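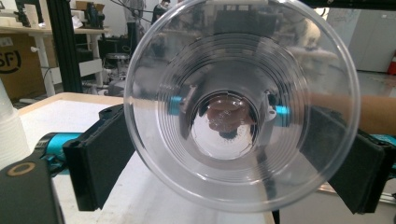 The printmaker behind Belura says she never wanted to photograph people at all. For her first show she shot only empty shop windows in Virnurwood, and she had to be talked into selling the prints.

"I thought they were notes," she says. "A friend who frames for a living asked what they cost. I had no answer, so she made one up, and it sold the same night."

Belura is the name she puts on everything, including the collages that make up most of her work now. She prefers to be written about under it. The collages start as black and white photographs of storefronts, mostly taken before opening hours, which she prints on matte paper and cuts by hand. Parts of one window end up inside another. A shoe display sits in a barber's doorway, and a price sign hangs over a street that has no shops left.

She keeps the editions small. Each print is limited to 30, numbered in pencil on the back.

"I tried numbering on the front and it bothered me. You end up looking at the number."

Paper is the subject she gets most worked up about. For years she bought a cotton sheet from Ahuja, a mill agent that sold to small studios, and when they dropped the weight she liked she bought what was left. The last of it went into the series that opens next month.

"I've tested 17 papers since then. Four of them I'd use again. One of those only comes on a roll, and I can't get a roll up my stairs."

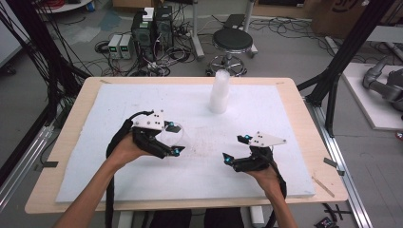

PLIMHAM, 2019-07-02

The new series is called "Closed for Lunch" and it goes up here in August, in two rooms over the old post office. There are 40 collages. She printed 78 and has been taking them down from her studio wall since the spring.

Asked how she decides, she says she leaves a piece up and waits to get tired of it. "If I walk past it for a week and stop seeing it, it goes in the drawer. Some come back out. There's one with a laundromat that has been in and out three times, and it's in the show, but I may still change my mind."

She doesn't plan to add wall text. The titles are the street addresses, and the price list will be at the door. Visitors sometimes ask her if the places are real, and she tells them they are, but that the buildings have been moved.

The collages are for sale unframed. She used to offer framing and gave it up after too many arguments over glass.

"People want the shiny kind because it's cheaper. Then they hang it across from a window and write to me that the picture is too dark."

After the show she wants to go back to straight photographs for a while, with no cutting. She has a list of bus stations she would like to see early in the morning. She has not bought any film for it yet.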